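Unit 6 handout: Demonstration by hand-held gripper and by remote control
Course notes, manipulation lab. Prepared by Ermira Kos, revised in October. 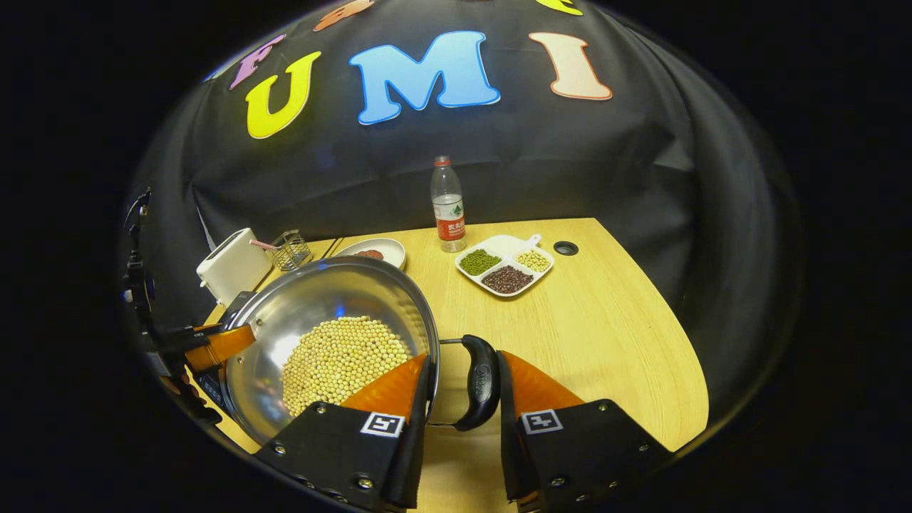 6.1 Scope

This unit covers two ways of getting task demonstrations into the training set. In the first, a person holds a gripper and carries out the task directly, with the camera mounted on the gripper. In the second, a person drives the arm from a leader device and watches either the arm or a video feed. Both produce a sequence of images, gripper poses and finger widths. They differ in where the errors come from, and most of the unit is concerned with that.

Kinesthetic teaching (pushing the arm around in gravity compensation) was treated in Unit 5 and is not repeated.

6.2 What is recorded

Each demonstration is stored as one episode. An episode holds:

wrist camera images
gripper position and orientation over time
finger width over time
start and end marks
operator initials and a task code

For the hand-held tool, finger width is read from the square markers on the two finger blocks. The separation of the marker centres is converted to an opening using the calibration for that tool. Calibrations are not interchangeable between tools, even of the same build. If one marker is hidden for a short interval, width is interpolated. If both are hidden for more than 16 consecutive images, the episode is rejected by the import script.

Gripper pose comes from visual tracking against the surroundings. A plain black backdrop gives the tracker very little to work with. Large, high-contrast shapes fixed to the cloth, such as felt letters, supply usable features, and so do objects standing at the back of the table. They must stay put for the whole session. If anything in the background is moved, remap before continuing.

6.3 Worked case: grasping a pot by its handle

The task is to take a steel pot of soybeans by its handle, lift it, and pour into a tray compartment. It is a useful case for three reasons that come up again in the assignment.

Approach. The handle is a thick loop and the gripper has to straddle it before closing. Operators tend to correct the approach late, within the last few centimetres. A policy trained on late corrections will hesitate at the same point. Approach in one motion, pause briefly with the handle between the pads, then close.

Load. The handle is well away from the centre of mass, so a filled pot applies a torque about the grasp. A person resists this with the wrist and hardly notices. The arm has a payload limit and a joint torque limit, and neither is felt by somebody holding the tool. Check the load case against the arm data sheet before collecting, with the pot filled to the level used in the task.

Reflection. Polished steel shows highlights from the overhead lights, and they shift as the camera moves. Tracked points on a highlight are not fixed in space. Mask the pot interior if the tracking residual rises during the pour.

6.4 Remote control

With the leader arm, the recorded motion is within the robot's reach by construction. The cost is speed and feel. In the lab trials run by Kimutai Muriithi, the median pour took 9 seconds with the hand-held tool and 19 seconds by remote control on the Tisten arm. Contact force was not displayed to the operator, and most of the extra time was spent closing on the handle.

Latency should be measured at the start of each session and entered in the log. Do not reuse the previous value.

6.5 Converting hand-held data for the arm

Three checks are applied, in this order.

(a) Reach. Every pose is passed through the inverse kinematics solver. An episode with any unreachable pose is dropped whole.

(b) Speed. Joint velocities are computed and compared with the limits. Slightly fast episodes may be resampled. Pours may not, as the behaviour of the beans depends on the tilt rate.

(c) Time alignment. Image and pose streams are shifted to match the latency measured on the target arm.

Of the 497 episodes in the Temba set, most of those lost at stage (a) failed on wrist rotation at the end of the pour. Starting the grasp with the wrist turned slightly the other way recovers much of that range.

6.6 Assignment

Collect a small set of pours using both methods, with the same start positions. Submit the raw episodes, the output of the three checks, and two pages discussing which failures are due to the operator and which to the method. Plot finger width against time for one episode of each kind.

Tool bookings go through Josphat Koech. Questions on the solver should be sent to Mwangi Langat.

Reading for Unit 7: course reader, chapter on action representation, first half only.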